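4. Recording your first batch

OK, the grippers are charged, the head camera is on snug and the Zasa app shows two green dots. If one of the dots is orange, go back to section 3, because nothing you record now will line up later and I've lost a whole afternoon that way.

1. Pick one task and write it on the session card in plain words. "Take the roll out of the drawer" is fine. "Tidy up" is too vague for the labeling folks at Galtham.

2. Stand where you can reach everything without taking a step. I like my toes pretty close to the furniture.

3. Hold both grippers up in view of the camera and keep them still until you hear the beep. The marker cubes need to face up (mine creep around toward my wrists when I get tired, so I check every few takes).

4. Do the task at the speed you'd use with a sleepy cat on your lap. Close the fingers all the way before you lift, and let the other gripper hang out nearby, open, even if it has no job in this take.

5. Put everything back, move the object a little, and go again. A batch is 12 takes. Please don't make them all the same! Change the angle, change how far the drawer is open, swap hands.

Note: Flubbed takes are welcome. If you drop something, pick it up with the gripper and keep rolling, then tag the take "recovery" in the app.

Caution: Don't pull on drawer fronts or trim with the fingertips at full squeeze. The pads grip harder than you'd think and old paint comes right off.

Drawer tasks get their own settings page, and the one to pick for long, light things like paper rolls is Soft Close. Grab near one end and tip the roll up over the front edge of the drawer before you bring it out.
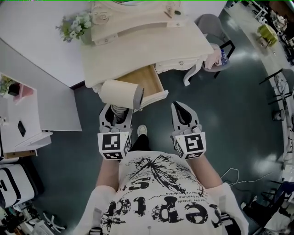 Abbas Tabrizi wrote in to say he gets cleaner batches by stopping after 11 takes, watching them all back, and saving the last one for whatever angle he missed. I tried it and I'm a convert, so feel free to do the same.

6. Tap Finish and leave the app open until the upload bar is gone. Over 65 percent and stuck? Toggle the Wi-Fi and give it a minute.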